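Ticket 796: office printer keeps dropping off the Wi-Fi
Opened 3 August 2022 by Trinity Obi, Cernthorpe office
Status: closed

OK, so I'm writing this one up myself because I've lost most of two afternoons to it and I'd like the next person to have an easier time!

The printer by the mail shelf (the big Boateng one, the one that groans) started vanishing from everyone's laptops. It prints fine first thing, then sometime before lunch it shows as offline, and whatever you sent just sits in the queue. The little screen on the printer swears it's connected the whole time. Turning it off and on brings it back for a while, and then off it goes again.

Stuff I tried that did nothing: new toner (I know, I know, but it was asking for some anyway), removing and re-adding the printer on my laptop, and moving the router up a shelf. I also updated the printer firmware, which took 80 minutes and changed the menu font. Thanks for that.

Yanling Tan over at Havisbridge had something like it back in March, so I called her. She asked what address the printer was on, and I printed the network page and read it out to her. It ended in 184. Then she had me check my laptop's saved printer settings, and those were pointing at a totally different address. The router had been handing the printer a new one every time its lease ran out, and our laptops kept knocking on the old door.

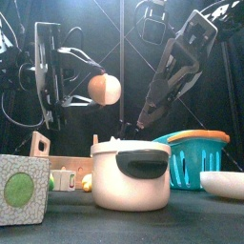 Do I have to reinstall the printer on every laptop after changing its address?

Only on the ones where it was added by address. If you added it by name, it should find its own way back after a restart. We had 3 laptops that needed redoing, and each one was just remove, add, type in the new address, print a test page.

The fix itself was pretty quick. I logged in to the router, found the printer in the device list, and reserved the 184 address for it so it can't wander. Then I restarted the router, waited for the lights to settle, and restarted the printer. I turned off the printer's deep sleep too while I was in there, mostly on a hunch, so please don't ask me if that part mattered.

Update: a full week with no dropouts, even with the Hundurbridge folks visiting and printing their entire handbook (single-sided!). The router login is in the shared password list under "front office". If the printer ever gets swapped out, the reservation has to be made again for the new one.

Closing this. Yanling, I owe you a coffee.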